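How to Read a Campus Outbreak Notice

Colleges like to send these late in the afternoon, and they like the word "isolated." Don't take it on faith. Fifteen minutes with the notice will tell you more than the subject line does.

Start with the number. If Brerndale College reports 17 cases, find out what was counted. Students who tested positive at the health center? Students who called in sick? Then look for how many were tested. Seventeen out of 30 is a very different week from 17 out of 400, and plenty of notices leave the second figure out. 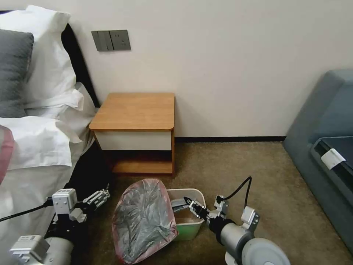
Next, check the dates. A notice sent in December may cover only cases confirmed before the last weekend — the newer ones are still at the lab. Write down the cutoff and compare it with the next notice.

Then read the verbs. "Students have been advised to isolate" doesn't say where, or who brings the meals. Email the dean's office and ask. Keep the reply, even if it's vague.

Last, call the county health office and ask for its count for the same dates. If the two don't match, ask both why. I wouldn't assume the lower one is right.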